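Reviews > Robotics gear > Hand-held grippers

Four weeks with a pair of hand-held grippers

I've been gathering folding examples for Skidon, a little project teaching an arm to handle laundry, and I finally talked them into hand-held grippers instead of the old joystick setup. What a change! You hold one in each hand, do the chore the way you'd do it at home, and the camera on top records from the gripper's point of view.

The good: speed. With joysticks I was lucky to get 30 usable folds in an afternoon. I'm now at 833 for the month (towels, tees, a few stubborn jumpers) and my shoulders have mostly forgiven me. Squeezing feels natural after an hour or so, and you quit thinking about the linkages altogether.

The less good: knitwear. Ribbed stuff stretches when you pinch one layer and bunches when you pinch two, so I redo a lot of first grabs. I keep the fumbles in a separate folder, labelled, as the learner might want them later. Your wrists will also want a break well before the memory card does.

A ribbed white sweater on a pink bedspread, with both grippers on the job:

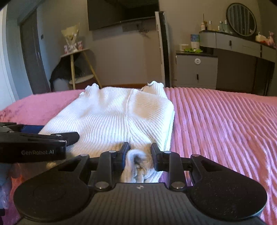
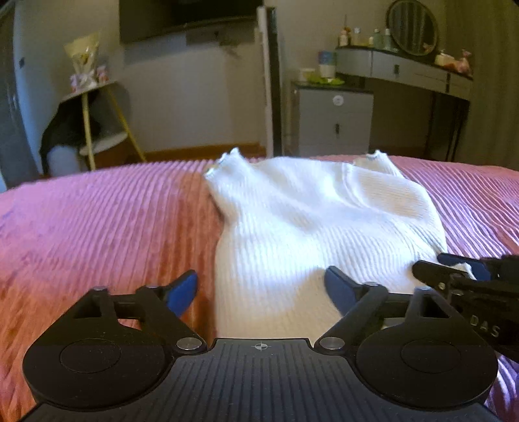 Valbona Halilović: Do you change rooms much? We got to 3000 clips at Ojeda, nearly all on the same bed, and the policy fell apart the minute we gave it a kitchen table. I'd take fewer folds and more colours of blanket next time.

12 shares | 1 comment
Contact | © Skaltar Reviews | Back to top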